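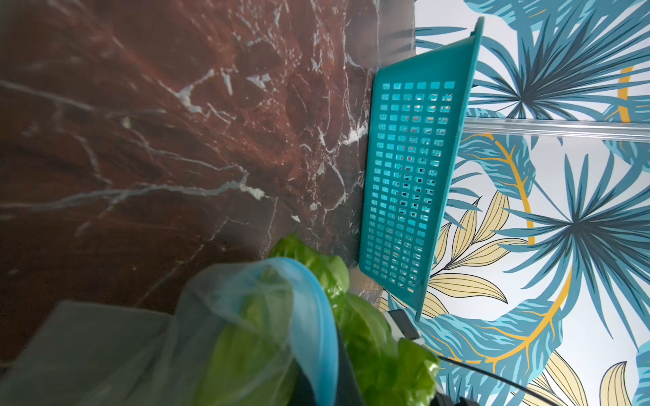 *Fig. 1. Leafy greens and a teal basket on dark marble.*

## How Long Do Greens Keep? Our Household Food Waste Project

When we picked this topic for the Suline term project, I thought it would be an easy one (everybody eats, after all!), and I was happily wrong. We asked 24 households in Goditz to keep a kitchen diary through February, writing down what they threw out and why, and by the end we had 3,772 lines to type up, many of them in very creative handwriting.

Leafy vegetables were the item people felt worst about. They buy a big bunch with good intentions, use a handful for soup, and then forget the rest behind the milk. Bread came next, especially in the homes near the Kleinschmidt bakery, where the loaves are large and hard to resist.

We also had 3 families try a shopping list taped to the fridge. They liked it so much that two kept going after the diaries ended, and one sent us a lovely note with a recipe for stem pesto.

Our biggest problem was missing pages. In 9 diaries at least one whole week was blank, so we left those weeks out of the charts in Part 2.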